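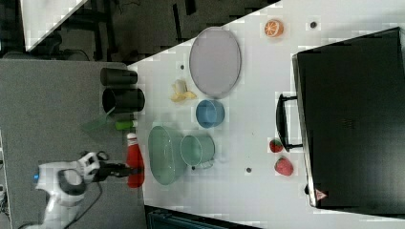 Trisgate is a tabletop manipulation set recorded on a single arm in a shared workshop. It holds 3,566 episodes of pick, place and clear tasks on kitchen objects, along with the scripts used to record and replay them. The arm stands on the carpet beside the table and reaches in over the edge, so the base and the work surface do not share a frame and the table offset has to be measured by hand. Objects are left where they land between episodes. A ketchup bottle or a black cup on its side is a normal starting state and is not labeled as an error. The plate, the blue bowl and the green basin are the usual place targets.

Status

Version 3. Versions 1 and 2 used a different table offset and should not be mixed with this one. The loader refuses to open them together unless allow_mixed is set.

Contents

episodes/ holds one folder per episode, numbered from zero
calib/ holds camera and table calibration, one file per session
tasks.csv lists task strings and the episodes that use them
tools/ holds record, replay and check scripts

Each episode folder contains joint positions, gripper opening, commanded targets, color video and a short metadata file. Joint data and video are on the same clock. Gripper opening is stored as a fraction, where 0 is closed and 1 is fully open. Older notes in tools/ give it in millimeters; ignore them.

Recording

All episodes were teleoperated. The leader device is called Turnetti and lives in its own repository — you do not need it to read the data. The recorder, Ra, runs on the machine wired to the arm and writes to local disk. Uploading is a separate step and is never done while the arm is live.

Episodes end when the operator releases the pedal or after 2,000 control steps. Episodes that reach the limit are kept and have timeout set to true in their metadata.

Tasks

There are 7 task families: bowl, plate, basin, upright, sort, clear and free. The first three name the place target. Upright covers standing up cups, bottles and the pitcher. Free has no task string and should be left out of language-conditioned training.

Food items are referred to by plain names in task strings (banana, strawberry, orange half). Where two items share a name, the string gives the larger or smaller one. This is not always consistent in the early sessions.

Splits

Splits are by session, so the same table layout does not show up in both train and test. Do not reshuffle by episode. Adjacent episodes in a session often differ by one moved object, and scores on a random split come out too high.

Known problems

Marks on the white tabletop are visible in some sessions. They have not been masked.
Translucent green parts are hard to segment and the supplied masks for them are poor.
Table calibration drifts within long sessions. Run the check script before using absolute positions.
Gripper opening reads slightly above zero when closed on nothing.

Replay

Replay sends recorded joint targets to a real arm. Clear the table, set the speed scale low and keep a hand on the stop button. Replay does not look at the camera and will drive through anything placed in its path. Run with dry first — it prints the joint limits it expects and exits.

Maintenance

The set is kept by the Jadisell workshop. Report broken episodes by folder number and version. Fixes go into the next version; published folders are not edited in place.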